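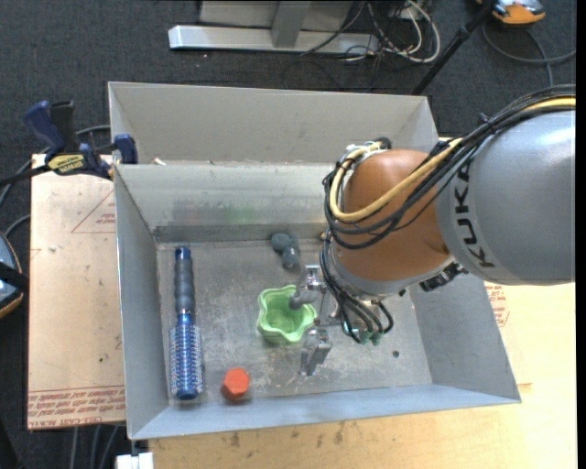 Sokoso wrote back that a metal bin is fine for sorting odds and ends, as long as you put something soft in the bottom before any bowl you care about goes in.

The thread had started with this, posted by Grilosano on 9th December:
I'm finally going through all the small household things that never found a home – bowls, hairbrushes, bits and pieces – and I'd love to keep them in one big open metal bin until I decide what stays. Will the bowls get chipped? And does everything have to be sorted by room first? I have 94 things on my list and I'm already tired!

Sokoso
Oh, I know that feeling! An old bath towel folded in two does nicely. Set bowls down open side up with a little space between them, and lay brushes flat along one wall so they don't roll into anything. I wouldn't bother with rooms yet. Just go by "keep" and "don't keep" and be kind to yourself about the rest – it took me most of February to get through mine, and I still have a box in the hall.

Ševčík
towel slides. use rubber shelf liner

Esard
Either works, I think, but please wash the brushes first (warm water, a drop of shampoo, bristles down to dry). I did 54 things in one afternoon and had to wipe hair off nearly every one of them.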